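Recording for the Vallstead set: frequently asked questions

These are the points people raise most often before their first recording shift. If yours isn't covered, ask Cathal Fahy or Ottavio Colombo.

What are we collecting?

Examples of two-armed work in ordinary living rooms. The Vallstead set is about soft furnishings: reaching for cushions, moving them, putting them on a seat. Each example is one attempt from start to stop, with the head camera, the arm positions and a one-line instruction saved together.

How many examples does each task need?

The target is 100 good ones per task, spread over at least four rooms. We are at 158 for cushions, but too many came from the same two rooms, so that task stays open.
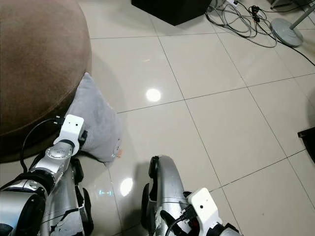
An attempt counts as good if the arms finish what the instruction says and the operator didn't stop halfway to rethink. A slow attempt is fine. Small corrections are fine too - the model needs to see them.

Should I tidy the room first?

Leave it as you find it, within reason. Cables on the floor, fans and tables are part of what the model has to cope with. Move anything that could be pulled over or that the base could drive across.

Does the cushion have to start in the same spot?

Please change it every time. Lean it, lay it flat, turn it round. If the start never changes, the model learns one path and repeats it. Drorkus, the labelling tool, will warn you when 25 starts in a row look too similar.

What about shiny floors and bright lights?

Keep recording. Reflections off tiles are common in real homes and we want them in the set. Only stop if the picture is washed out for most of the attempt.
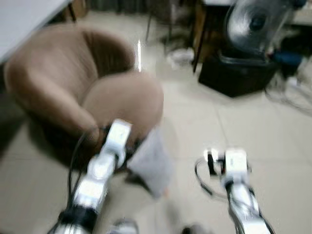 How long should one attempt last?

Most cushion attempts take 17 seconds or more. Anything under five is usually a false start and Drorkus will mark it for checking. There is no upper limit, but if you pass a minute, end it and reset.

Do I delete failed attempts?

No. Mark them as failed and say why in a few words: "missed the corner", "dropped it". Cathal uses them to train the part of Pan that judges whether a task went well. The only ones to delete are those where a person's face is in view.

Some frames are blurred. Is that a problem?

Blur from a fast arm movement is normal. If every frame is soft, check that the lens is clean and start again.

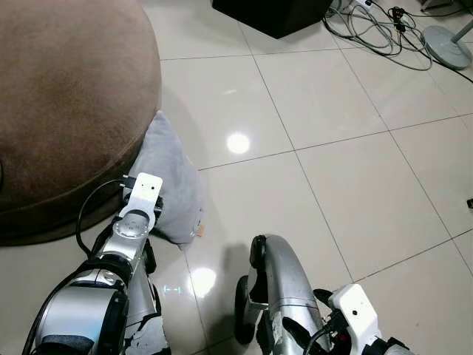 Sending your recordings

Where do the files go?

Plug into the Zimberg store at the end of the shift and leave it overnight. Don't rename the folders - the names are how Pan matches the camera to the arm readings.

Who checks them?

Ottavio goes through a share of each upload in the morning and sends back notes by noon. If he asks for a redo, only the task he lists needs doing again.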